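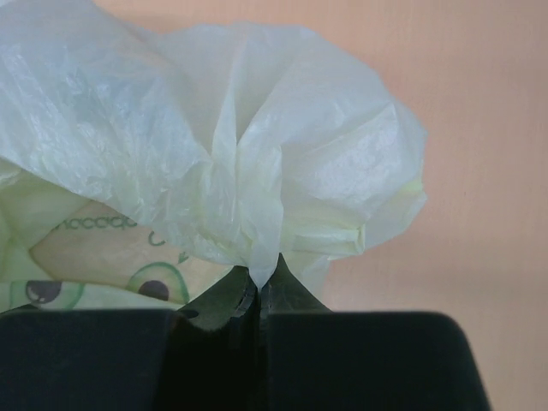
Checkliste Greifervergleich, Zelle Vamside
Stand: März 2025
Verglichen werden: Paltum (Zweifinger, spitze Backen) und Grunano (Zweifinger, breite Backen), beide am selben Arm

1. Not-Halt gedrückt, Arm steht, Meldung erscheint
OK. Zweimal gemacht, weil ich beim ersten Mal auf den falschen Bildschirm geschaut habe.

2. Flanschschrauben nachgezogen
OK. Beim Grunano kommt man an die hintere nur mit dem kurzen Schlüssel ran, der liegt jetzt in der Schublade unter der Steuerung — bitte auch da lassen!

3. Backen auf Verschleiß geprüft
Paltum: innen helle Scheuerstellen an der linken Spitze. Ich hab mit dem Finger drübergestrichen, kein Grat, darf weiterlaufen. Grunano: OK.

4. Schließkraft begrenzt
Beide auf 30 N. Der Paltum stand noch auf dem Wert vom letzten Juli, also vor dem Einschalten wirklich ins Menü gucken.

5. Kabel der Handgelenkkamera frei
Mit Kommentar. Bei ganz gedrehtem Handgelenk spannt es ein bisschen. Ich hab den Clip einen Schlitz weiter gesetzt, jetzt geht's.

6. Folie und dünne Beutel, je 30 Griffe
Paltum: 5 Fehlgriffe, alle bei flach liegender Folie. Sobald irgendwo eine Falte hochsteht, packt er die richtig schön! Grunano: noch offen, den Durchgang mache ich nach dem Umbau. Mein Tipp wäre ja der Paltum, aber ich lasse mich gern überraschen.

7. Abstand Fingerspitze zur Tischplatte
OK, nachdem ich die Höhe neu eingelernt hatte. Nach jedem Backenwechsel wiederholen, die Spitzen sind verschieden lang.

8. Steuerung Obi, Fehlerspeicher
Ein Eintrag, Code 704 (Greifer meldet sich zu spät). Quittiert, kam nicht wieder. Falls doch — Uhrzeit notieren und nicht einfach wegklicken, so wie ich beim letzten Mal.

9. Schutzbereich frei, Bodenmarkierung lesbar
Bereich frei. Die Markierung an der Türseite ist ziemlich abgelaufen, neues Klebeband ist bestellt.

Ergebnis: Paltum freigegeben für Folie und Beutel mit reduzierter Geschwindigkeit. Grunano gesperrt bis Punkt 6 erledigt ist.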